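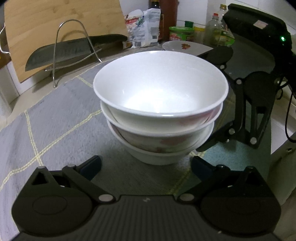 Saturday, late

Spent most of the day on the handling rules for the Samport sessions. They had grown to 13 pages and people had stopped reading them, me included. By four o'clock I had them down to 2.

Most of what went was repetition. The old Orov checklist said to wipe the finger pads in three different places and never said what with. It now says a damp cloth, once, before the first take. I also cut the paragraph on naming files, which belongs in the other document.

The rule I kept arguing with myself about is the one on stacked crockery. Manee Inthanon wants both grippers open and still for a full breath before either one closes on a bowl. I thought it was fussy. Then I went back through the log and read the notes on the rejected takes, 329 of them out of 1,349, and a good share say the same thing — one hand started while the other was still drifting. So her rule stays, and I've moved it to the top of the page.

Knives were harder. The Irov people write that all blades must leave the room. That doesn't work in a real kitchen, and people ignore it when they're busy. I wrote that a knife stays in its rack at the back of the counter, nobody reaches past it during a take, and if it has to be moved then recording stops first. Manee thinks that's still too loose. We left it with a note in the margin.

Cables I haven't settled. Ongart's draft says up to a metre of slack on the table side, which seems like a lot to me. I'll measure ours on the next session day and fill in the number then.

Printed one copy and taped it inside the cupboard door. Neck sore. Soup for tea.

2 comments · 13 shares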